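Hello again from my very messy kitchen! July has been all about cookouts over here, and I've been on a bit of a mustard kick (my family would say more than a bit). Colleen Bergeron wrote in asking how I make the honey mustard I mentioned last time, so I dug out my notes.

You want 2 parts yellow mustard to one part honey, a spoonful of mayo, and a splash of cider vinegar. Stir it, let it sit overnight in the fridge, then taste it again before you add any salt. I've made it for almost 65 people at the Giltthorpe block party and came home with none!

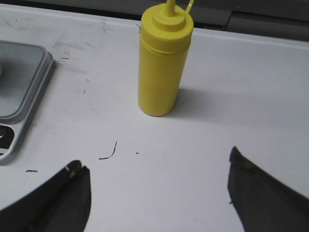 A plain yellow squeeze bottle, good for any cookout sauce.

Anqi Deng swaps the honey for maple syrup and puts it on grilled corn, and I'm trying that next. If you've got a potato salad that doesn't use eggs, please send it my way. I have a cousin coming to stay and I'm all out of ideas.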